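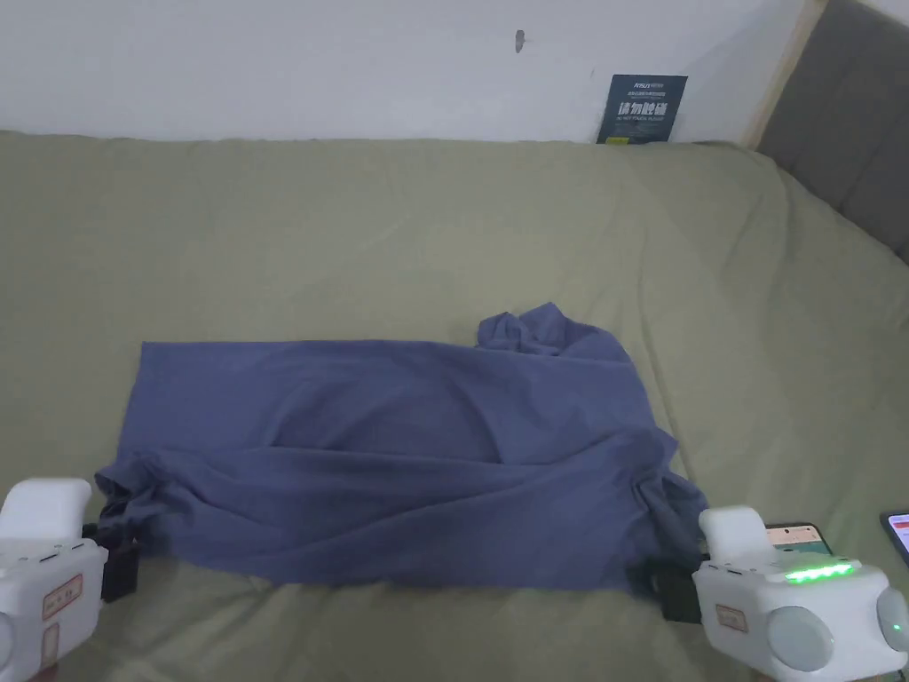 投稿:Ursina Aebischer 5月 火曜日 21:40

Rinent コミュニティ > ロボット・自動化 > 模倣学習 > データ収集の方法

新着 未解決 タグ 投稿する ログイン

服を畳むデモ、本数を増やすべきか、集め方を変えるべきか

こんばんは。いつも読むばかりで、投稿するのは二度目です。長くなりそうなので、お茶でも飲みながら読んでいただけるとうれしいです。

うちの研究室では、手持ちグリッパを両手に持って人が服を畳み、その記録から双腕ロボットの方策を学習させています。頭にカメラを付け、ベッドの上に服を置いて、つまむ、伸ばす、折る、という流れです。写真はつまんで伸ばしているところで、裾側の両角を左右のジョーで挟んだまま、手前に引き気味にしています。奥の右側でくしゃっと盛り上がっている部分、ここが今日の相談のほとんど全部と言ってもいいくらいです。

これまでに集めたデモは319本です。学習には共同研究先のVustodonという社内フレームワークを使っていて、中身は画像とグリッパの姿勢を入れて、少し先までの動作をまとめて出す、よくある拡散モデル系の方策です。実機は双腕のArthur(前任者が付けた名前で、由来は誰に聞いてもわかりません)です。

それで結果なのですが、服がだいたい平らに広がった状態から始めると、成功率は82%まで行きました。ここまでは研究室のみんなで喜んだのです。ところが、袖や襟のあたりが丸まった状態から始めると、15%まで落ちます。失敗の仕方もほぼ同じで、裾の角はきれいにつまめるのに、奥のかたまりが残ったまま折りに入ってしまい、できあがりが片側だけもっこりします。人間なら途中で一度放して直すところを、Arthurは最後まで堂々と畳みきるんですよね。ちょっとかわいいのですが、困っています。

指導教員のMagdy Alaouiさんは「とにかく800本まで増やしてみよう」という意見で、私は増やす前に集め方を見直したほうがいい気がしています。ただ、うまく言葉にできる根拠がなくて、来週の打ち合わせまでに考えをまとめておきたいのです。

気になっている点を書いておきます。

・デモをする人は四人いて、丸まった部分の直し方がばらばらです。先に直す人もいれば、裾を持ったまま軽く振って直す人もいます。私は振る派です。
・直すのに失敗したデモは、収集のときに全部捨てていました。今思うと惜しいことをしたかもしれません。
・シーツはオリーブっぽい緑で、この服はくすんだ青です。画像を縮小すると境目が弱くなる感じがして、これも影響しているのかどうか。
・グリッパを持つ人の腕の届き方と、Arthurの腕の届き方が違います。奥のほうほど差が出ます。

同じような作業をされている方、本数と集め方のどちらに先に手を付けたか、経験談だけでもいただけたら助かります。よろしくお願いします。

Digby Wihongi

増やせば上がると思います。うちはタオルでしたが、倍にしたら良くなりました。シーツの色は白にしたら?

Taha El Sherbiny

Ursinaさん、こんばんは。読みながら何度もうなずいてしまいました。私もLaveckにいたころ、枕カバーとエプロンでほとんど同じところにはまって、ひと冬まるごと使ってしまった人間です。ですので少し長く書かせてください。

先に私の考えを言うと、800本にする前に、今ある319本の開始状態を分類するのがいいと思います。半日あれば終わります。最初の一コマだけを順に見ていって、「平ら」「片側が丸まり」「両側が丸まり」「裏返り」くらいの大ざっぱな箱に振り分けてください。私のときは、自分では散らかしたつもりの開始状態がほとんど平らの箱に入ってしまって、しばらく椅子から立てませんでした。人は次に自分が畳むとわかっていると、無意識に畳みやすく置くんですよね。置く係と畳む係を別の人にするだけでも、だいぶ変わります。

もし丸まりの箱が少なければ、15%という数字はかなり素直に説明がつきます。その場合、今と同じ配分で800本にしても、丸まりのデモは同じ割合でしか増えません。Magdyさんの案に反対する必要はなくて、「増やす分は丸まった開始状態に寄せたい」と持っていけば、打ち合わせも穏やかに済むのではないでしょうか。

次に、人による直し方の違いです。ここは好みが分かれるところですが、私なら一つに決めてしまいます。拡散モデル系は複数のやり方が混ざっていても学べる、とよく言われますし、それ自体は間違いではないのですが、数百本の規模で四人四様だと、一つのやり方に割り当たる本数がとても薄くなります。それから、振って直すやり方は(振る派のUrsinaさんには申し訳ないのですが!)服の動きが速くて、実機の遅れの影響をまともに受けます。人の手では布の反応を感じながら加減できても、記録に残るのは画像と姿勢だけですよね。力の情報がないまま振る動作をまねさせるのは、私にはなかなか難しかったです。一度裾を放して、丸まった部分をつまみ、外側へゆっくり引く。遅くて見栄えはしませんが、再現はしやすいです。

写真の状態で言えば、裾の両角を持ったところから始まる「直しだけ」の短いデモを別に集めるのも良い手です。頭から最後まで畳む必要はなくて、奥の丸まりを見つける、放す、つまみに行く、広げる、裾に戻る、ここまでで一本にします。短いので一人でもどんどん録れますし、Arthurがいつも間違える分岐のところに、ちょうどデータが集まります。

捨ててしまった失敗デモは、たしかに惜しいですね。ただ、失敗したまま終わった記録をそのまま混ぜると、方策は失敗のほうも丁寧に覚えてしまいます。これから録るなら、失敗した後に立て直せたものは残し、立て直せなかったものは別のフォルダに取っておく、という分け方をおすすめします。別フォルダの分は、後で「今は直すべき状態か」を判定する小さな分類器を作りたくなったときに役立ちます。

シーツの色については、正直なところ私も確信がありません。学習に入れているのと同じ大きさまで縮小した画像を何枚か並べて、人間の目で丸まりの輪郭が追えるかどうかを見てみてください。人が迷うようなら解像度を上げるか、丸まりの多い領域の切り抜きを追加で入れるか。白いシーツは試す価値がありますが、それだけで学習すると今度は白以外で弱くなりますから、両方の色で録るほうが安心です。Digbyさんのタオルの話は、タオルに袖がない分、少し割り引いて聞いたほうがいいかもしれません(Digbyさん、ごめんなさい)。

最後に腕の届き方ですが、これは録ったグリッパの軌道を全部Arthurの逆運動学に通して、解けない区間のあるデモに印を付けるのが早いです。奥へ手を伸ばす動作に印が固まっていたら、直しの動作がそもそも実機でできていないことになります。そのときは服を手前に置いて録り直すか、ロボットの台の位置を動かしてください。私は学習の設定ばかり三週間いじった後で台を動かし、その日のうちに布の奥に手が届くようになって、うれしいやら悔しいやらでした。

Magdy Alaoui

指導教員本人です。Ursinaさんに「相談を投稿しました」と言われて見に来ました。

800という数は、実は予算の都合で決めたもので、深い意味はありません。Tahaさんの開始状態の分類は、木曜にみんなでやりましょう。私も四人のうちの一人ですし、先に直す派なので、振る派には前から言いたいことがありました。

一つだけ付け加えると、評価の側もそろえておきたいです。今の「丸まった状態」は試験のたびに人が手で作っているので、日によって難しさが違います。開始状態の写真を何枚か決めておいて、半透明で重ねて表示しながら服を置けば、前の方策とも比べやすくなります。重ね合わせの画面は、以前Ehab Amraniさんが皿の実験用に作ったものが共有フォルダに残っているはずです。布では写真とぴったり同じ形にはなりませんから、丸まりの位置と大きさが合っていれば良しとしましょう。

Ursina Aebischer

みなさん、本当にありがとうございます。先生まで来てくださるとは思わず、画面の前で少し背筋が伸びました。

待ちきれずに、さっき自分が録った分だけ最初の一コマを見てみたのですが、見事に平らな服ばかりでした。Tahaさんが椅子から立てなかった気持ちがよくわかります。置く係と畳む係を分けるのは明日から始めます。逆運動学のチェックは夜のうちに回しておいて、印の付いたデモがどこに固まるか、わかったらまたここに書きますね。

振る派は、ひとまず休業します。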